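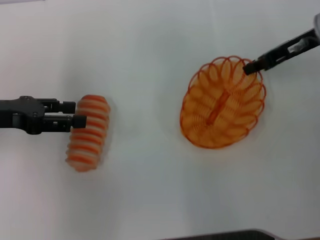

Rakena Height-Adjustable Meeting Table

The Rakena is a meeting and project table for offices, colleges and public buildings. It is made to order at the Vondanwood workshop in Kotham and supplied fully assembled or in sections, according to the access available at the customer's premises.

Construction

The top is pressed in one piece and finished on both faces, so that it remains flat when the heating in a building is turned on and off with the seasons. Edges are rounded by hand after cutting. The underframe is welded steel with a powder-coated finish, and each leg is fitted with a levelling foot that can be turned from above with the key provided.

Height is set by a crank handle, stored beneath the top when not in use. No electrical supply is required. The mechanism locks at any point in its travel and should be lowered fully before the table is moved.

Specification

Finishes: white, stone, slate
Surface: matt
Weight: 60 kg
Seating: up to 6 persons
Guarantee: 13 years on the frame, 3 years on the top and crank mechanism
Price: £1,265 excluding VAT and delivery

Care and cleaning

The surface should be wiped with a soft damp cloth and a mild washing-up liquid, then dried. Scouring powders and solvent cleaners will leave shiny patches on a matt finish and are not covered by the guarantee. Ink marks should be treated on the same day with a little surgical spirit on cotton wool. The crank spindle requires a single drop of light machine oil each April.

Replacement feet, handles and edge trims are held in stock for all tables bearing a Vondanwood serial plate. The plate is fixed to the inside of the frame, next to the handle bracket. Please quote the full number when ordering.

Delivery and installation

Delivery is made to a ground-floor room as standard. Upper floors can be served by prior arrangement, and customers are asked to supply door and lift measurements with the order. Packaging is taken away on the day of delivery unless the customer wishes to keep it.

The Rakena may be viewed by appointment at the Rultcombe showroom. Enquiries from schools and local authorities should be addressed to Nuria Bravo, Contract Sales. Questions concerning spare parts and guarantee claims are handled by Enikő Kovács, Customer Service.

Prices on this page apply to orders received from Jan 31, 2026.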